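Re: [manip-sim] contact-switched action chunks, does it help or not

Thurs 4th July, so probably talking to an empty list, but I want this out before I'm offline for the weekend.

Earlier on the list, someone from the Etine group wrote:

> We tried the contact-switched chunking from your April note on our
> own kitchen tasks. Pick and place: no difference we could measure.
> Door opening: better, but we can't tell if the gain is from the
> switching or just from the shorter chunks. Did you ever run fixed
> short chunks as a baseline? Also what counts as contact for you,
> fingertips only or the whole hand? Our sim reports both and they
> disagree a lot.

Yes to the baseline, should have been in the April note, sorry. Quick version.

Setup is the same as before. Stetau kitchen scenes, both arms in the action space, policy trained on 58 teleop demos for the microwave task. Three conditions: long chunks all the way, short chunks all the way, switched (long in free space, drop to short once contact fires). Same seeds, same checkpoint selection.

Fixed short does get you part of the way on doors. But it dithers on the approach, hand goes up, comes back, goes up again. Switched gets rid of most of that. Long chunks are fine right up to the door and then just plow on, becuase the plan was made before the hand touched anything.

Best of the switched runs gave up to 14 points over fixed short. Best run, not the mean. Mean is smaller and I don't trust it yet with 3 seeds. Pick and place we see the same as you, nothing.

On contact: whole hand. We started with fingertips only and it was bad for doors. Knuckles land on the front of the microwave before any fingertip gets near the handle, so the switch never fires and the policy thinks it's still in free space. 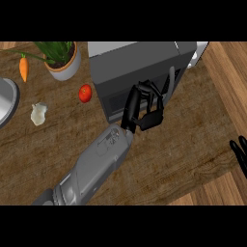

With whole hand the switch fires early, sometimes too early, eg brushing a tomato on the way over. We debounce it, 2 control steps in a row before we believe it. Crude. Koutsoukos code has a force threshold in there instead, haven't tried it, if anyone has please post numbers.

Other thing I'd check on your end: is the idle arm's contact going into the same flag? Ours was, for weeks. Left hand bumps something and the right arm drops to short chunks for no reason. Split it per arm and the variance came down a fair bit. I'd bet that's some of your disagreement between the two signals too.

Not tested: anything with a drawer, anything on hardware. The Ciltis config has drawers but the joint friction looks off to me so I left it.

Configs go up in the usual place when I'm back, the short baseline included this time. If you can send your per-seed numbers for doors I'll put them in teh same table.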